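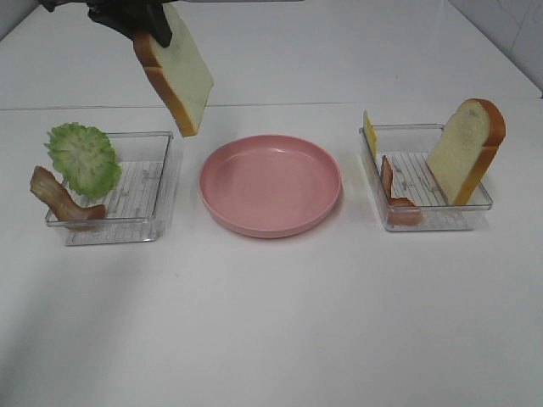
Bread goes first, held by a corner over the pink plate's side of the tray.

Our house rules for sandwich runs at Elville are short, and I do hope you'll keep them handy — they've saved us plenty of grief!

1. Set both trays well clear of the plate.

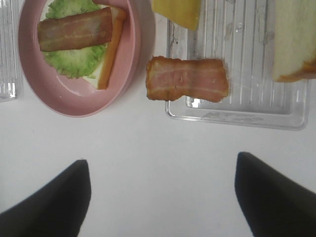
Drulard Garba

2. Keep the fingers open until they're lined up with the next piece, and stop after 2 missed grips.
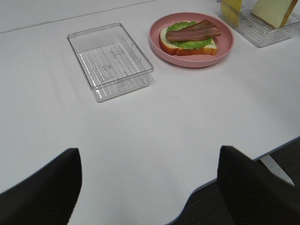

3. Log the run before you reset anything, please.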